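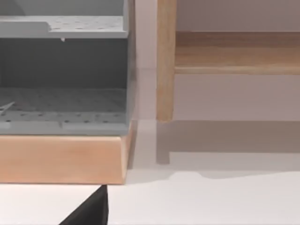

Vol. 8, Issue 2, p. 282

4. Effect of Contact Stage Labels on Policy Learning

4.1 Setup

All training data in this section was collected in simulation with Klinhom, our two-arm tabletop environment. Objects come from the Elton asset set, which includes phones, kitchen items and small tools. Furniture is placed near the work area so that the policy has to plan around it. We kept lighting and table color fixed for the runs reported here and left changes in appearance to Section 5.

Each episode is stored with joint positions, gripper commands and the rendered views. We then split it into stages with Tenia, a labeling tool that reads contact forces from the simulator and marks the first and last step of every touch between a finger and an object. A stage is one of approach, contact, move or release. Short touches are merged with the stage before them.

Figure 4. Rendered views from the simulated workspace. The first view shows the perforated gray shelf unit on its wooden base, with one black gripper finger close to the base. The second shows a gripper pad against the lower right end of a phone on the white table.

4.2 Why flat objects are hard

A phone lying on a table gives a gripper very little to close on. The usual top-down grasp fails often in our environment, and a policy trained only on whole episodes tends to hover over the object and then repeat the approach.
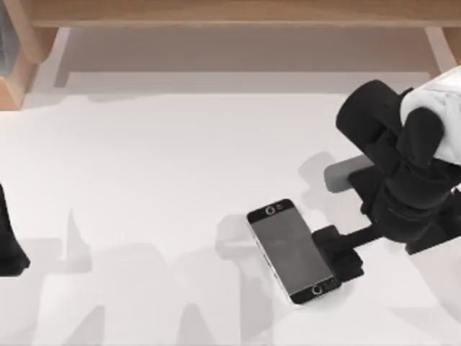 Contact at one end of the object is a useful starting point. From there the arm can slide the object, turn it, or hold it while the other arm moves in. These choices look much alike in the first few steps, and without stage labels the policy averages over them. With the labels it commits to one earlier — most clearly when both arms are free to act.

4.3 Results

We trained 8 policies with stage labels and 8 without, using the same episodes and the same number of updates. The labeled policies made fewer repeated approaches and finished more of the flat-object tasks. On taller objects we found no clear difference between the two groups. Most of the remaining failures happened close to furniture, where a finger touched a base or leg before it reached the object. Tenia marks these touches as contact too, and we did not filter them out. The Flirura planner was used for resets only and has no part in the results.

Shares: 8 | Comments: 2

Related items
Contact sensing in two-arm simulation
Klinhom: environment notes and known limits
Resets and scene variety in tabletop tasks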